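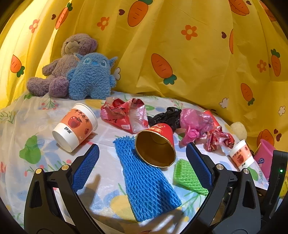 Velimir Dimitriou wrote back that the grippers are the cheap part, and that if I budget by the gripper I will be out of money by January. He prefers to budget by the usable hour. I went back over my spreadsheet and he has a point.

My first draft had 4 hand-held units from Clekar, plus a shelf of spares. The line for spares was too small. Grip pads wear, screws back out, and a set of pads is quoted at 9 dollars before shipping. For now I am down to two units and a larger parts line.

Props were the other line I got wrong. I had put down one fixed kit for the whole year. Paper cups crush and thin wrappers tear, so they belong under consumables, with a monthly figure. Plush toys and buckets can stay under one-time purchases. Tablecloths too – buy several patterns, they fold flat.

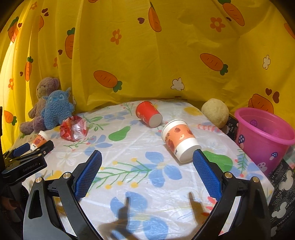 Storage is priced per month at Prukton and per terabyte at Vlachou. At our volume the two cross at around 161 hours of recording, and I expect to pass that in the spring. I have penciled in Vlachou to start, with a note to check again before renewal.

Still open:
- mounting arm or no mounting arm
- second charger (yes, probably)
- whether Flilonetti will hold the quote past the end of the quarter

Hrvoje Kos has asked for the sheet with the labor column split out. Setup and reset time go in there as separate rows. Reset is the one I keep underestimating.

Home Archive Notes Parts About
Search this blog Search
Contact | Copyright, all rights reserved | Back to top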